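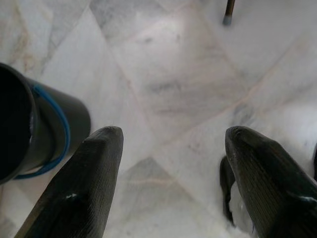 The floor drain in our living room smells since the beginning of June, and I want to report it together with the power problem, as I think they are from the same week of work. The smell is strongest at 7 in the evening. I mopped with the Zestwood cleaner two times, and it helps for one hour. The black bucket with the blue handle stays on the marble floor now, so I can pour water in the drain each morning.

Second problem: the socket on the sofa wall. When I connect the white power strip on the folding table, and then the black adapter, the breaker goes down. Without the adapter it stays up. The strip is for 2,407 watts and the adapter needs 30, so I do not think it is too much load.

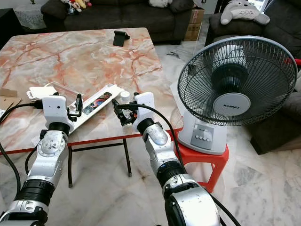 Vicente Ojeda replied that the strip should be tested on a kitchen socket first, with nothing else connected, and asked for the ticket number from the Gurholm electrician. The number is 700.

I did the test. In the kitchen the strip works with the adapter for 59 minutes, no problem. So the fault is in the wall – or in the breaker for this room. The standing fan next to the table is on another line and I can use it.

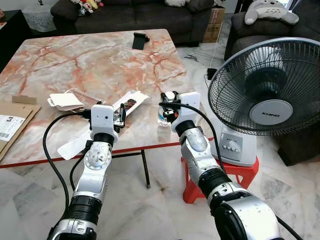

Last edited: June, 4:15 PM

Status: waiting for visit. Please bring a new socket, type Aguiar or Tredow, both fit our wall box. The table can be folded, and I will take the boxes away before you come.

Step 4. Access to the TV area 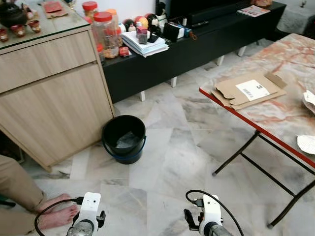
Step 5. Turn off the breaker and check the wires

Please call before you do this one. My wife works from home until 5 PM.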